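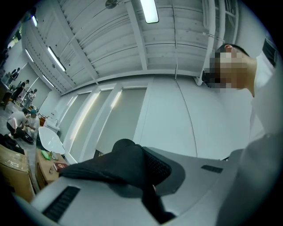
5 min read

ok thread on keeping a top floor apartment cool with no AC, because three people asked and I keep typing the same reply on my phone

background: fourth summer in Tremmont, top floor, flat black roof right over my head. windows face west. landlord says the wiring won't take a window unit and I believe him, the toaster and the kettle can't even be on together

so everything below is from fans, curtains and being stubborn. start in April if you can. I never do

1/ windows. the big one. everybody opens them when they get home hot at 6 pm and that's the worst time, outside is hotter than inside. I open at bedtime, everything, both ends of the apartment. shut it all again before I leave for work

2/ how do you know when to open? cheap thermometer outside on the sill, second one inside on the bookcase. outside lower than inside = open. outside higher = shut. that's the whole system. mine were a two pack from Radu, the hardware place by the bus stop, and one reads a hair high so I just remember that

3/ if I get the bedroom down to 70 overnight I can get through the next day fine. if I sleep in and leave the windows open past breakfast, the day is lost. happened Monday. sat in the bathtub with a book by four o'clock

4/ fans. you don't need a fancy one. I have a Vukedel box fan, paid 43 dollars, loud, ugly, great. it sits IN the window blowing OUT. people fight me on this. hot air goes out that window and cool air gets pulled in at the other end, you can feel it come down the hall

5/ small trick with the box fan — the gap around it matters. cool air you want from the other end, but if there's a big gap beside the fan it pulls from right there and goes in a little circle and does nothing. I stuff a folded towel in each side. looks terrible from the street

6/ only run the out fan once it's cooler outside. daytime it goes on the floor pointed at me. a fan does not cool an empty room!! it just stirs it. turn it off when you leave. my bill in the worst month last year was 123 dollars and a lot of that was me leaving three fans going for nobody

7/ curtains. I had the thin ones that came with the place and they did zip. now the west side has thick ones with a white back facing the glass. closed from lunch on. yes it's a cave. I like it now

8/ better than curtains is anything on the OUTSIDE of the glass. a neighbor across the courtyard hangs a bamboo blind off her balcony rail and her place is so much nicer than mine at 5 pm it makes me mad. I can't hang stuff outside, lease. if you can, do that before you buy anything on this list

9/ cooking. no oven June through whenever. I mean it. the oven heats the kitchen for hours after you turn it off. rice cooker on the counter by the open window, late. pasta in the morning and eat it cold. lots of cucumbers. lots of bread and cheese, I've made my peace

10/ also the dishwasher, let it run overnight and don't open the door while it's steaming. same with the dryer if you're lucky enough to have one. I use a rack, and honest to god hanging damp laundry in a muggy room makes it worse, so the rack goes by the fan window 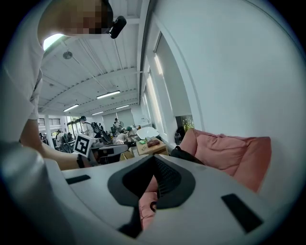

11/ clothes matter more than I wanted them to. I used to sit around all evening in whatever I wore to work and complain. tight stuff traps the heat even if it's thin, so at home it's big and light, a loose white T-shirt like the one in the photo, the kind of cloth the light comes through a bit. arms bare. I buy them a size up and don't care what they look like

12/ while I'm on clothes. cotton is lovely till you sweat through it and then it just hangs there wet. linen dries quicker but costs more and wrinkles if you look at it. I have one linen shirt and I save it for visitors. bare feet on the kitchen tile is free

13/ water. on you, not in the air. wet washcloth on the back of the neck, sit by the fan, 15 minutes and I'm a person again. I tried the bowl of ice in front of the fan thing. it's nice for your face if your face is right there. the room did not care at all

14/ sleeping. ok this one is personal but: top sheet only, no mattress topper. the foam one I bought for my back was like lying on a warm loaf of bread. it lives in the closet until fall. if the bedroom is bad I drag the matress into the hall, where the air comes through, and I sleep great. kind of fun? like camping next to your own bathroom

15/ lukewarm shower before bed, not freezing. freezing feels amazing and then I'm hot again the second I'm out. go to bed with damp hair if you have hair

16/ things I bought and regret: tiny USB fan (toy). "cooling" pillow, cool until you put your head on it. reflective film for the windows, bubbled the first week and I'm still scraping it off. a swamp cooler off the curb, which in our humidity just made it a swamp

17/ things I'd buy again: box fan, thick curtains, the two thermometers, a second set of ice cube trays, big jug that fits in the fridge door

18/ places to go when it doesn't work. because some days it doesn't and there's no prize for staying in. the library on Dunine street is cold enough for a sweater. late movie. the grocery store, frozen aisle, walk slow. if you're older or on meds or have a baby in the house don't tough it out with a washcloth, please go sit somewhere with real AC, and knock on your neighbor's door too

19/ somebody's going to say get a portable AC with the hose. I've thought about it! see above re: toaster. if your wiring is ok then go for it and ignore most of this

20/ forgot one. light bulbs. I still had two of the old kind in the living room and they were like little heaters, swapped them and sat under the lamp without sweating for once

21/ going to go shut the curtains, it's past noon already. will try to answer poeple tonight once the windows are open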